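BUILDING SERVICES AND CONTROLS
Unit 6 Handout: Demand-Controlled Ventilation in Residential Buildings

Instructor: Leena Rissanen
Laboratory sections: Fatemeh Ghaffari

Students should read this handout before the laboratory session and bring a copy to it. The material assumes that Unit 4 (sensors and signal types) and Unit 5 (fans and ductwork) have been completed.

6.1 Scope

This unit deals with the control of mechanical ventilation in apartments and small residence halls. Large commercial air handling is covered in Unit 9. Natural ventilation is mentioned only where it affects the behavior of a mechanical system, for example when an occupant opens a window while the extract fan is running at its boost setting.

A ventilation system in a dwelling has to remove moisture, odors and carbon dioxide, and it has to replace the extracted air with outdoor air. A constant-volume system does this at one fixed rate throughout the day. A demand-controlled system changes the rate according to one or more measured values. The saving comes from two places: the fan uses less electricity at low speed, and less outdoor air has to be heated or cooled.

6.2 Terms used in this unit

Base rate: the lowest airflow the system is permitted to deliver while the dwelling is in normal use.

Boost rate: the highest airflow the system delivers, normally limited by noise or by duct size.

Setpoint: the value of the measured quantity that the controller tries to maintain.

Deadband: the range on either side of the setpoint within which the controller takes no action.

Overrun: the period for which the fan continues at an increased rate after the signal that started it has ended.

Purge: a short period of high airflow that runs on a schedule, whether or not any sensor calls for it.

6.3 Choice of sensor

Carbon dioxide sensors respond to people. They are well suited to bedrooms and living rooms, where occupants remain for long periods and moisture production is low. They respond slowly in a large room, and a sensor placed close to a bed or a desk will read higher than the room average.

Relative humidity sensors respond to bathing, cooking and laundry. A fixed setpoint causes difficulty in humid weather, when the outdoor air alone can hold the reading above the threshold and keep the fan at boost for hours. Most current controllers therefore look at the rate of rise as well as the absolute value. A sharp rise within a few minutes indicates a shower; a slow drift over an afternoon indicates a change in the weather.

Occupancy sensors give a simple yes-or-no signal. They are inexpensive and react at once, but they say nothing about air quality. An occupancy sensor in a hallway will register every person who walks through and may call for air that is not needed.

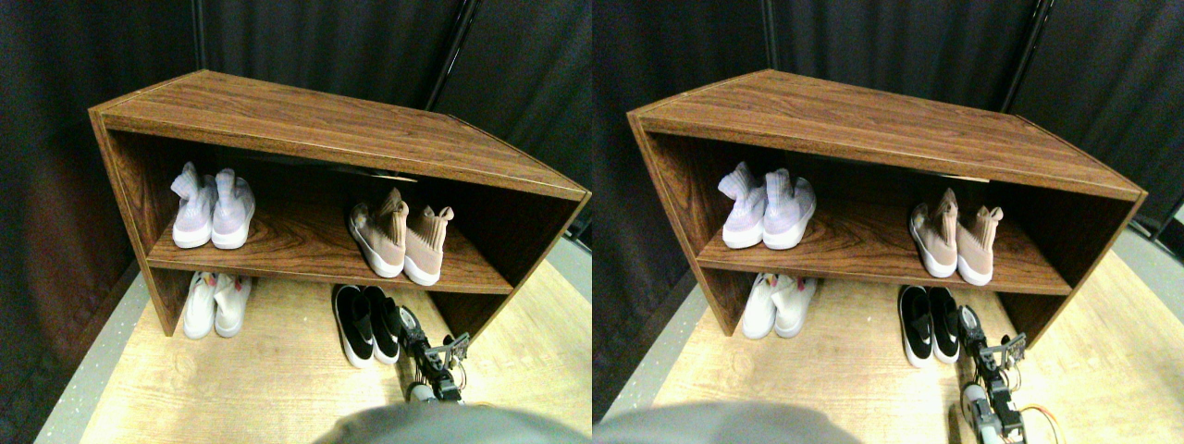 Entrance halls and storage areas are seldom given a sensor of their own. In most apartment layouts they act as transfer zones: air supplied to the bedrooms passes through them on its way to the kitchen and bathroom extracts. The designer should confirm that the gap under each internal door is large enough to allow this. Where a door has been refitted over thicker flooring, the transfer path may be lost, and the controller will raise the fan speed without any improvement in the room it is trying to serve.

6.4 Control strategies

On/off control with overrun. The fan runs at the base rate until the measured value passes the setpoint, then changes to the boost rate. It returns to the base rate when the value has fallen below the lower edge of the deadband and the overrun has ended. This method is easy to commission and easy to explain to residents. Its chief fault is the audible change in fan speed, which is the most frequent cause of complaints at night.

Proportional control. The fan speed increases in proportion to the distance between the measured value and the setpoint. Changes are gradual and less noticeable. The proportional band must be chosen with care – a narrow band produces hunting, and a wide band leaves the room above the setpoint for long periods.

Scheduled control with sensor override. The system follows a daily timetable, and a sensor may raise the rate above the scheduled value but may not lower it. This arrangement is common in residence halls, where patterns of use are fairly regular during term.

6.5 Case study: Vurkgate residence hall

The Vurkgate hall contains 79 apartments on five floors. Each apartment has its own supply and extract unit, connected to a Trivow room controller. The controllers report to a supervisory system, Stasident, which stores the readings and raises alarms. The installation was commissioned by the contractor Ikonen in March.

The original design used on/off control from a humidity sensor in each bathroom, with an overrun of 17 minutes. During the first weeks of operation the supervisory system logged 1,644 boost events across the building. A review of the log showed that a large share of them occurred when the outdoor humidity was high and no shower or cooking activity could be inferred from the other readings.

Two changes were made. The absolute setpoint was supplemented by a rate-of-rise condition, and the deadband was widened. The number of boost events fell, and complaints of noise at night fell with it. In 11 apartments, however, no change was recorded. Inspection found that the humidity sensors in these apartments had been mounted directly beside the supply diffuser and were reading the incoming air. They were moved to the extract side, after which the readings agreed with those of a handheld instrument.

Students should note that the fault could not have been found from the control logic alone. The program was correct in every apartment. The position of the sensor was not checked at handover, although it appeared on the commissioning sheet as a required item.

6.6 Commissioning sequence

1. Confirm that filters are fitted and that all dampers are in the position shown on the drawings.
2. Measure supply and extract airflow at the base rate, and then at the boost rate, with internal doors closed.
3. Compare each sensor with a calibrated handheld instrument placed next to it. Record both values.
4. Simulate a demand signal and record the time taken for the fan to respond.
5. Remove the signal and record the overrun.
6. Confirm that the supervisory system has received each event with the correct apartment number.
7. Leave a printed copy of the final settings inside the unit cover.

Steps 4 and 5 should be repeated after any change to the deadband.

6.7 Laboratory preparation

The laboratory session uses the bench rig in the controls laboratory and begins at 9:15 a.m. Students will work in pairs. Each pair will tune a proportional controller to hold a carbon dioxide setpoint in the test chamber and will then compare its behavior with on/off control under the same load. Data are to be saved to the course drive before leaving. Closed shoes are required in the laboratory, and food and drink are not permitted.

Before the session, each student should prepare the following in writing:

A block diagram of the control loop, with the sensor, controller, fan and room labeled.

A short statement of the effect expected when the proportional band is halved.

An explanation of the reason a minimum base rate is kept when a dwelling is unoccupied.

Reports are due one week after the session. Late reports should be discussed with Fatemeh Ghaffari in advance – extensions are not granted after the due date. The report should not exceed six pages, excluding plots.

6.8 Reading for Unit 7

Unit 7 takes up heat recovery and frost protection. Students should review the notes on sensible and latent heat from Unit 2 and complete the first two practice problems at the end of that handout.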